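发件人:陈砚
收件人:桌面操作讨论列表
主题:回复:手持夹爪采集套件,Liltlow 还是 Arkitz?

Mirsad Dumitrescu 写道:

> 各位好,
>
> 我们组准备在十月之前把桌面抓取这一块的演示数据重新采一遍。以前用主从臂遥操作,
> 速度太慢,两个人占一台机器,一上午采不了多少。现在想换成手持夹爪,看了两家:
> Liltlow 的双手套件和 Arkitz 的单手套件。Arkitz 便宜,但是要自己配定位。
> Liltlow 贵,销售说开箱就能用,我不太信。
>
> 想问三件事:
> 一,Liltlow 的指尖耐不耐用,换一副要多久;
> 二,标定是不是真的可以不请他们的人来;
> 三,导出的数据能不能直接进我们现有的训练流程,还是必须用他们的云服务。
>
> 列表里如果有人用过,请说说。公开回复就好,别人大概也想知道。
>
> Mirsad

Mirsad,你好:

Liltlow 的双手套件我们租了四周,上周续了一期,所以还算有些可以说的。Arkitz 我只在 Kelmendi 的展示间里拿过半小时,下面涉及它的地方请打折扣看。

先说指尖。Liltlow 的手指是软的,外圈一道黑色厚边,内侧一面有细密的纹理,往前收成窄尖。夹细小的、软的东西比较有把握,例如塑料花茎、电线、折起来的布。夹光滑的硬圆柱时,如果只用尖端去夹,会往一边偏,要把物体往指根送一点。这一点操作的人练半天就能改过来,但是前半天采的数据最好单独放,我们没有单独放,后来又花时间挑了一遍。

耐用程度:第三周有一根手指的边缘开始起毛,还能用,但张开到最大时两根手指不再对称,我们就换了。换一副用一把内六角扳手,十来分钟,换完必须重新跑一次开合标定。租赁合同里含 4 副备用指尖,超出的要另买。报价单上这一条写在附件里,不在正文,你要问清楚。另外左右手的指尖可以互换,说明书里没提,是他们技术支持在电话里告诉我的。

再说重量。单手连电池拿在手里,前一小时没感觉,之后手腕会酸,主要是重心偏前。我们规定每人连续采 14 分钟就放下来歇一会儿,换人或者换任务。这个规定是第一周之后才定的,定了以后后半天的废片明显少了。手小的同事反映扳机行程偏长,Liltlow 有一个短行程的扳机件,要单独申请,免费,寄过来用了九天。Arkitz 那只轻不少,握把也细,但是手指张开的幅度小,我们常用的那几个收纳盒它夹不住边。

标定。你问能不能不请他们的人来,可以。第一次我们请了人,半天时间,第二次换房间是自己做的。步骤如下,照着文档走,有几处和文档不一样:

1. 两只夹爪都充满电再开始,电量低于一半时开合读数会漂。
2. 先做开合标定,空夹到底、张到底,各三遍。文档写一遍,一遍不够。
3. 再做定位标定。顶上的方形标记牌要擦干净,指纹油在某个角度会反光,程序认不出来。
4. 拿着夹爪在桌面上方慢慢走一圈,然后做几个翻腕。文档说快慢都可以,我们做快了三次都没过。
5. 最后左右手对着做一次靠近、分开的动作,得到两只手之间的相对位置。少了这一步,单手任务看不出问题,双手传递的任务回放时会差出一截。

做完以后程序给一个残差值。他们的人说低于上限就能用,我们自己的做法是只要比上一次大出一倍就重做,不管有没有到上限。

房间的影响比我预想的大。Liltlow 的定位靠图像,白墙多、东西少的地方容易丢。我们第一次在一间空会议室里试,桌子对面整面白墙,轨迹每隔几分钟就跳一下。后来搬到有隔板、有椅子的办公室,情况好很多。窗帘能放下来就放下来,至少不要让太阳直接照到桌面。早晚光线变化大的时候,曝光要锁定,锁定的选项藏在高级设置第二页,默认是关的。走动的人影响不大,只要不挡在夹爪和桌子之间。

任务设置方面,我们从最简单的开始:桌上放一个小物件,抓起来,挪到另一个位置,放下,松开。物件选的是颜色鲜明、形状不太规则的小东西,仿真的花、小玩偶一类。同一个物件换不同的起始位置和朝向,不要总放在手边最舒服的地方,否则采出来的轨迹全是一个样子。单手做熟以后再上双手任务,一只手递,一只手接。双手任务的难点在于松手的时机,两个操作的人习惯差别很大,建议先统一口令。

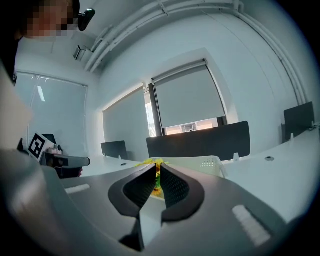 质量统计。四周里我们一共录了 400 条,其中直接可用的占 62%。不能用的那些,大半是定位跳变,其次是操作的人中途停顿太久,剩下的是忘了按结束键,录了一长段没有内容的东西。第一周的可用率最低,最后一周我们自己比较满意。如果你们一开始就把房间选好、把休息时间定好,应该会比我们强。

Liltlow 的软件会在录完之后自动打分,分成通过、待查、不通过。"待查"这一档基本没有用,里面好的坏的都有,还是得人看。"不通过"可以放心删。"通过"里偶尔会混进手指没有真正夹住、只是把东西推过去的片段,建议抽查。

导出。你的第三个问题,不必用他们的云服务。本地可以导出,每条录制是一个文件夹,里面有视频、夹爪开合量、位姿,时间戳统一。位姿的坐标系定义和常见的做法差一个旋转,文档第一版写错了,第二版改过来了,请务必下载第二版。我们写了一个转换脚本,你要的话我发给你,代码不漂亮,能用。

云服务的部分由 Nutevano 代运营,主要卖的是自动切分和自动标注。我们试用了一个月的免费额度。切分做得可以,抓取和放置的分界大体准确;标注的文字比较空,常常只写"移动物体",对我们没有帮助。上传速度在我们这边很慢,晚上传要好一些。合同里关于数据归属的那一条,我们法务要求改过,对方同意改,用了两周。如果你们也要签,早点开始谈。

售后。电话能打通,邮件一般第二天回。有一次左手夹爪开机没有反应,他们当天发了替换件,旧的寄回去之后没有收费。另一次问固件升级会不会影响旧数据的格式,前后两个人给的答案不一样,最后以书面答复为准,答案是不影响。我建议凡是和数据格式有关的问题都要书面答复。

价格我不方便在列表里写,合同有保密条款。可以说的是,租满一季再转购买,已付租金可以抵一部分,抵多少要谈。Arkitz 没有租赁,只卖。Kelmendi 那边说可以借样机,要押金,我没有借过。

如果你们只做单手任务,物件也不大,预算又紧,Arkitz 加上自己的定位方案是可以考虑的,前提是组里有人能维护定位那一块。要做双手任务,或者没有人手去维护,我会选 Liltlow,先租一期,不要直接买。租的时候把备用指尖的数量、短行程扳机、文档版本这三件事写进订单。

还有一点,运输箱的内衬是按出厂状态开的模,装了短行程扳机之后盖子合不严,我们是把那一块海绵割掉了一些。寄还的时候他们没说什么。

转换脚本和我们改过的标定清单都可以私下发,回信告诉我用哪个邮箱。Arkitz 用过较长时间的人,也请补充一下,特别是手指的寿命和冬天低温下的电池表现,我这里没有数据。

陈砚
2025年2月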